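Priketti: a table-clearing dataset with the blurry parts left in

Data card and README, version 3
Last edited Jan 4, 2026
Maintainers: Harriet Lyons, Kuo-hua Shih
Collection: Abílio Simões, Vasco Garcia
Annotation: Joaquim Azevedo

What you get

Priketti is a set of wrist-camera recordings of a robot arm being driven by hand around messy tables. It has 1,469 episodes. An episode is one attempt to pick something up and put it somewhere more sensible, and it ends when the operator says it ends, which in the case of Vasco can be some time after everyone else would have stopped.

The set was built to answer one question: when a policy is trained from demonstrations, should you throw away the frames where the camera is moving too fast to see anything? Most pipelines do. Ours did too, for two versions, on the grounds that a smeared picture of a table is a bad picture of a table. Then Kuo-hua turned the filter off by mistake in May and the success rate went up. We spent the rest of the month looking for the bug.

If you came for clean images of household objects, there are many good sets and you should use one of them.

The result, briefly

We trained the same policy twice, once on everything and once with blurred frames dropped. Same network, same seeds, same number of updates. Each policy then faced the same 107 held-out table layouts.

The policy trained on everything did better on layouts where the arm had to travel a long way before grasping. On short reaches the two could not be told apart, and we tried. The gap closes if you keep the dropped frames' joint readings and simply blank the pictures, but it doesn't close all the way. Our reading is that the filter was doing two kinds of damage. It cut holes in the action sequence, so the policy learned that arms teleport. It also meant that the policy had never seen blur in training and met a great deal of it at test time, as soon as it moved with any confidence.

The second effect is easy to watch. The filtered policy starts a fast swing, gets a smeared view, and slows to a crawl until the picture clears up. Then it speeds up and does the whole thing again. Harriet calls this the learner driver. The name is now in the code as a metric (learner_driver_score, lower is better), and we apologize to anyone who has to cite it.

What we have not shown: that blur helps on other arms, with other cameras, or with a policy that takes in a long history of frames. We used one arm and one policy family. A reviewer asked whether a better camera would make the whole question go away. It might. We had the camera we had.

How the recordings were made

The operator moves a leader arm and the follower copies it. The wrist camera is small, cheap and mounted close to the gripper. Exposure was left on automatic. We tried fixing it for the first few sessions, got pictures that were sharp and nearly black, and went back.

Tables were set up by whoever was not driving. The only rule was that the person setting up could not tidy. Things overlap, stand in other things and hang over edges. Wrappers and tissues are common because they are hard to grasp and because the people setting up had just had lunch.

Episodes were split as follows. Training has 1,206 and validation has the rest. The test layouts are not part of either; they come as setup sheets, and you will need your own arm to use them. The sheets say where things go to within a hand's width, which is the accuracy we managed ourselves.

Files

Each episode folder holds:

wrist/ the camera frames, numbered, none removed
joints.csv joint positions and gripper opening, one row per frame
action.csv the leader arm's commands, same rows
blur.csv one blur score per frame
notes.txt whatever the operator felt like typing

Please read notes.txt before you train on an episode you are worried about. Most say "ok". A few contain real warnings, and one contains a recipe for fish stew that Abílio would like credit for.

Blur scores

The score comes from the sharpness of edges in the picture, measured in tiles and then pooled. High means blurred. It is a crude measure with two known faults. A close view of a blank wall scores as badly blurred even when the camera is still, because there are no edges to be sharp. And see-through plastic confuses it in both directions, depending on what the reflections are doing.

Joaquim checked a sample by eye and sorted it into "sharp", "soft" and "smeared". Those labels are in blur_manual.csv at the top level. Where his label and the score disagree, trust Joaquim, unless the label is "soft", which he admits was also his word for "undecided".

A smeared frame as it appears in the set, unprocessed: 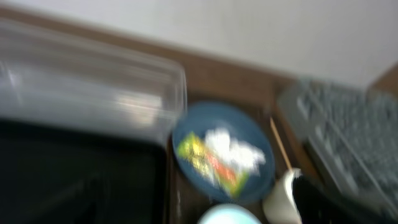
Wrist view, heavy motion blur. The blue plate with the wrapper and the crumpled white item can still be made out; the print on the wrapper cannot be read.

Frames of this kind are the ones the old filter threw out. The large shapes survive well enough to tell a policy which way the table runs and where the plate is. Fine detail does not, and we would not ask a detector for more than the coarse layout. The plain wall across the top also pushes the score up a bit, for the reason given above. The clear container on the left doesn't help matters.

Object labels

There are object names for sharp frames only. We began labeling smeared frames and stopped when two annotators gave the same gray thing different names, both with full confidence. If you want to carry labels across from neighboring sharp frames, the script propagate_names.py will do it. It drifts on long swings. Check the output before you publish a number based on it.

Known problems

The gripper reading in the early episodes lags the picture by a few frames. There is a corrected column, gripper_fixed, and you should use it. We kept the old one so that version 1 results can be reproduced by anyone with the patience.

Operators have habits. Vasco approaches everything from the left. Abílio goes high and drops straight down. A policy trained only on one of them picks up the habit along with the skill, so the operator's initials are in the episode name and can be used to balance batches.

Dosia, our loader, assumes folders sort by name. On systems that sort some other way it will load episodes in a strange order without complaint. The fix is in the Dosia repository under "strange order".

The training code lives in Lerura and needs a config file from this release. Older configs will load, run for hours, and give you a policy that opens and closes the gripper in place. If you see that, you have the older config.

Uses we would rather you avoided

Don't use the set to claim anything about safety around people. Don't use it to rank cameras. Don't sharpen the frames with a generative model and release them as ours; someone did, the tissues came out as flowers, and we got the emails.

Versions

3: blurred frames restored, blur scores and manual labels added, gripper timing corrected.
2: more episodes, filter still on.
1: first release, filter on, gripper timing wrong. Please stop using it.

Contact

Open an issue on the Priketti tracker. Questions about blur scores go to Joaquim, hardware questions to Kuo-hua. Harriet handles anything about the paper, including the complaint about the metric name, which she has read.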